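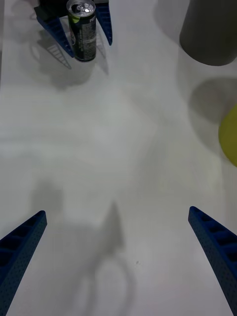

Slim can, dark body, white table.

The drinks shelf: an update

The slim can has won. Anyone who has opened the second-floor fridge since spring will have noticed that the ordinary stubby cans have been pushed down to the vegetable drawer, where they roll around with a lemon of unknown age, while the tall narrow ones stand in rows like guests at a better party.

Vendula Halás placed the last order with Kuruc, who deliver in trays and would prefer that we took more of them. We took 108 cans. They were supposed to last until September. As of 29 July 2026 there are 6 left, and two of those are the cucumber flavor, so let's call it four.

A few points of order from the kitchen list.

The slim cans tip over. They have a small base and a high opinion of themselves, and the long white tables in the Rikilau room are very good at showing what happens next. Please stand yours well away from the edge and away from anything with a keyboard. Lorcan Lenihan has replaced one keyboard already this summer and was gracious about it, up to a point.

They also don't fit the old rack on the fridge door, which was made for the stubby kind. They fit if you force them. Please stop forcing them. Eduard Jelínek has glued the rack twice and the second time he used the good glue.

Empties go in the blue crate under the sink. The windowsill does not count as the crate, and neither does the top of the printer. The crate holds up to 70 if you stack them properly, fewer if you throw them in from the doorway.

Rostislav Pešek has asked again whether we could go back to a big bottle and glasses. We tried this at the Vundow office. The glasses were last seen in a box marked CABLES.

Next order goes in at the end of the week. The flavor sheet is taped to the fridge. One vote each, in pen, and whoever wrote "gravy" last time should know that Vendula recognizes the handwriting. Cucumber is staying on the list until somebody finishes the cucumber.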